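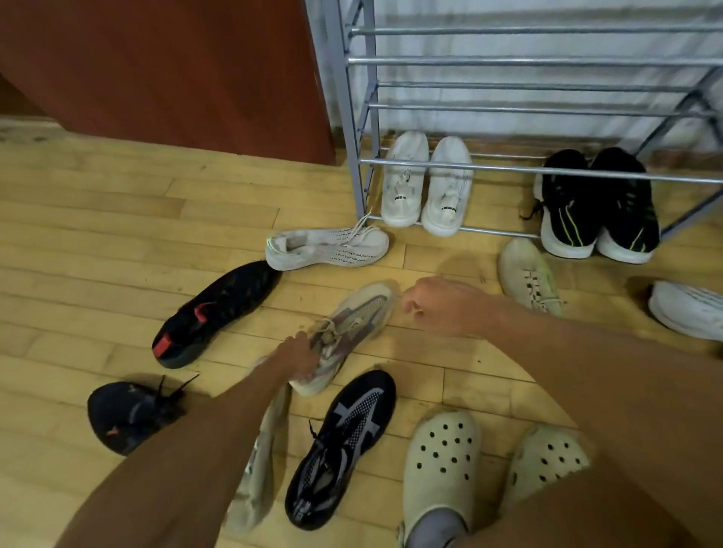 August, 6.40 in the morning

Slept badly, so I did the job list for the trial before breakfast. The list now has a line for shoes. It replaces the line for folding towels, which I have struck out because every group that writes to me has already done towels and I learn nothing from seeing another one.

Definition as it stands. Start state: shoes loose on a hard floor in front of a metal rack, some upright, some on their sides, a few of them black and lying close enough to be confused with each other. End state: every shoe on the rack or under it, in pairs, toes outward, left shoe on the left. Laces inside the shoe. No shoe carried by its lace for more than a short lift. No contact with the feet of anyone standing nearby. I had to add the last one after Jianhua Xue read the draft and asked what the machine is supposed to do about a clog with a foot in it. Fair question. The draft said "all footwear in view".

A person does not need to be told any of this. I timed myself in the hall last night and was bored before I finished.

9.15. Call with Ellurow. They want to enter their two-arm unit and they want the rule on laces dropped. Their argument is that people pick up trainers by the laces all the time, and they are right, I do it myself. My argument is that a person who does it feels the knot slip and brings the other hand underneath. Their unit has force readings at the wrist and none at the fingertips, so a slipping knot reads as noise until the shoe has gone. We left it that a lace lift is allowed if the second arm comes in to support before the shoe is moved sideways. I will have to reword rule 4 and then find everything that refers to rule 4.

The sorting part worries me less than it did in spring. Bangash sent their matching results and the pairing of pale shoes is good, even cream against white under a ceiling light. Dark knit uppers are still poor. If there is a coloured heel tab or a stripe on the sole the software finds it, but turn the shoe so that the coloured part faces the floor and the score drops to little better than guessing. The sensible answer is to pick the shoe up and look at the other side. Their planner does not do this. It treats looking and moving as separate stages and will not spend a grasp on finding something out. I wrote this to them in two paragraphs and deleted the second, which was rude.

Lunch at the desk. Ham, the last of the pickle.

13.30. Went through the log from the Gronus rig properly. 1775 grasp attempts on footwear, of which 1134 ended with the shoe held and off the floor. That is under two thirds, on a job where the object weighs almost nothing and does not mind being dropped. The write-up calls it "approaching domestic readiness". I would not let it near a dishwasher. The failures fall mainly into two kinds:

Soft collar folds inward when pinched, so the fingers close on cloth and slide off.

Shoe is lying against another shoe and both come up together, then one falls.

The second kind was scored as a success in nearly half the cases I checked, on the grounds that the target shoe was held. I have asked for those to be rescored.

What I keep coming back to is the low shelf. Putting a shoe on an open upper bar is a place-and-release problem, and the arms manage it. Putting one under the bottom bar, square to its partner, needs a push along the floor with a couple of fingers and a nudge at the heel. It takes no strength and hardly any accuracy. None of the entrants has a push in its set of moves. Everything is pick and place, so they try to lower the shoe through a gap that is smaller than the gripper and then stop and report that the goal cannot be reached.

17.00. Jianhua thinks I should score the shop-floor version first, with boxed stock on a flat shelf, and keep the hall version for next year. Boxes are stiff, square and labelled, and somebody would pay for it sooner. He has a point about the money. I said I would cost both. Flernine will lend shelving for the stock version if we collect it, and I need to ask whether the uprights are the bolt-in kind.

To do: reword rule 4. Chase Gronus for the rescored file. Buy shoe laces, flat and round, at least four of each, because the test shoes are already fraying. Ring Mum.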